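Six months with the arm

I work at Pandden, where we put together small pump housings and the fittings that go with them. There are 140 of us if you count the office. In December the company put a robot arm on the bench at the end of our line, and a few people have asked me what that has been like, so I'm writing it down.

Before the arm, my job was mostly picking and placing. A housing came down the line, I set it in the fixture, put the insert in, and passed it along. On a good shift I did 2,000 inserts. My right wrist hurt most evenings, and I didn't think much about it because everyone on that bench had the same wrist.

The arm does the inserts now. It is slower than I was at my best and faster than I was after lunch. It does not mind the small ones, which I always hated.
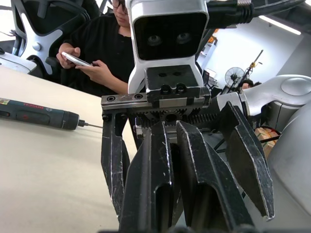
The gripper up close, with the screwdriver on the table.

My day is different. I load trays, clear jams, check parts, and look after the gripper. The fingers get scuffed and the paint chips, and the mounting plate has worn down to bare metal along its edges. I have a checklist for every 200 trays: look at the fingers, look at the gear teeth, check the bolts, run the open and close test with nothing in it. I had never touched a gear rack before this year. Ji-hoon Ham from engineering taught me over two weeks and was patient about it. He made me take the whole thing apart and put it back together before he would sign my sheet.

Some of the change has not been good. There were 6 of us on the bench and now there are three. Two moved to packing, which pays the same but starts at five in the morning. One left for a job at Sullanska. The company said no layoffs and kept to that, but people on the other benches can do the math, and they ask me about it in the break room as if I had been told something.

It is also quieter. We used to talk all shift because our hands knew the work. Now I am listening for the arm to stop, and it is hard to follow a story while doing that.

The pay question is still open. Loading trays is on the old grade and maintenance is on a higher one, and I do both. I've asked for the higher grade and my supervisor has passed it up. If I hear back I'll post it here.

My wrist is better. I start training on the second arm next month, over on the Niven line.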